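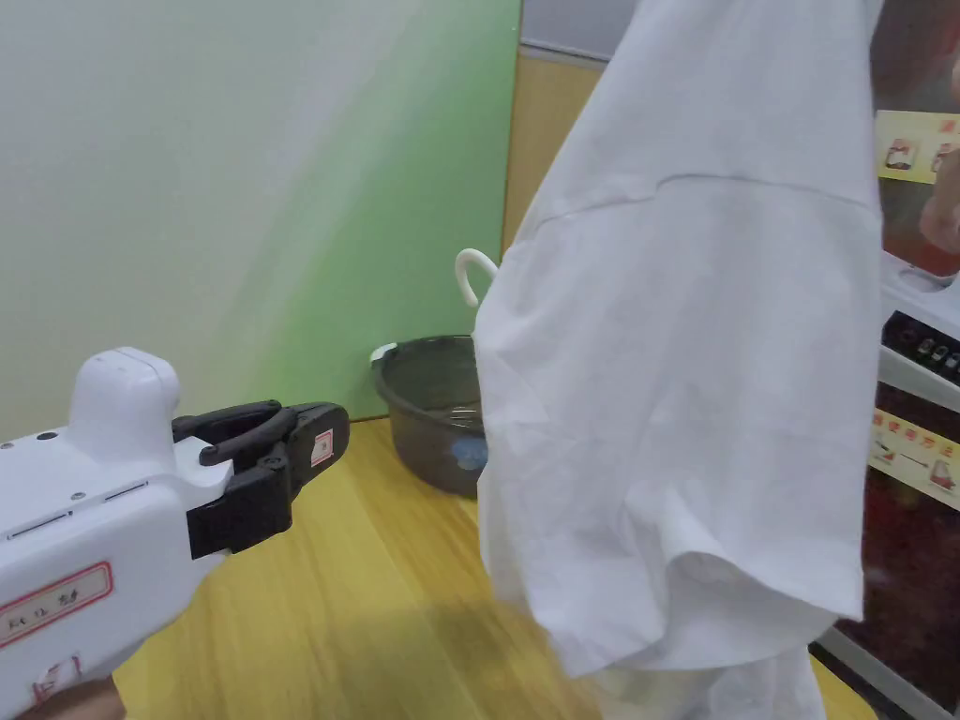
Endari - règles de collecte, partie linge

Ce fichier accompagne le jeu Endari. Il contient les règles que suivent les opérateurs quand ils manipulent du linge avec les pinces à main. Elles ont été écrites par Fouad Rawashdeh, puis raccourcies par Bujar Živković, qui avait remarqué que personne ne dépassait la page 3.

Contenu

2 578 épisodes, dont 665 avec des vêtements suspendus ou tenus à bout de bras. Le reste : serviettes, draps, chaussettes. Les chaussettes sont dans un dossier à part, pour le bien de tous.

Avant l'enregistrement

Vérifier que chaque pince porte son étiquette et que l'étiquette est encore lisible. Une étiquette réécrite au feutre est admise si le registre est corrigé le jour même. « Je le ferai demain » n'est pas une entrée de registre.
Ouvrir et fermer les mâchoires à vide, deux fois. Si la vis de pivot a du jeu, changer de pince. Ne pas resserrer avec un couteau de cuisine (règle ajoutée en août).
Dégager le sol sur le trajet. Les bassines peuvent rester contre le mur, elles font partie du décor et les modèles devront bien s'y faire.

Pendant

Le vêtement se prend par une couture, un col ou un ourlet. Attraper au milieu du tissu est permis, mais l'épisode reçoit la mention prise_libre.
Les grandes pièces blanches sont les plus pénibles : elles mangent tout le champ et cachent l'autre main. Garder au moins une mâchoire visible au départ du geste.
Un ourlet qui touche le sol ne fait pas rejeter l'épisode. Un opérateur qui marche dessus, si.
Ne pas couvrir les autocollants de consignes des appareils. Ils sont là pour les gens, et les gens passent avant le jeu de données - même le jeudi soir de la livraison, si vous voyez ce que je veux dire.
Une prise ratée se garde. On ne recommence pas pour faire joli.

Après

Durée minimale d'un épisode : 17 secondes. En dessous, le script de Kuusisto le refuse sans donner d'explication, c'est son style.
Relecture humaine : 100 épisodes par lot, tirés au hasard par Bulent (l'outil de tri). Visages et papiers personnels sont floutés avant l'envoi vers Ondivport.

Limites connues

Peu de tissus foncés. Beaucoup de sols clairs. Presque tous les opérateurs sont droitiers, les gauchers ayant trouvé mieux à faire.

Les écarts aux règles se signalent dans ECARTS.txt, une ligne par écart, sans point d'exclamation.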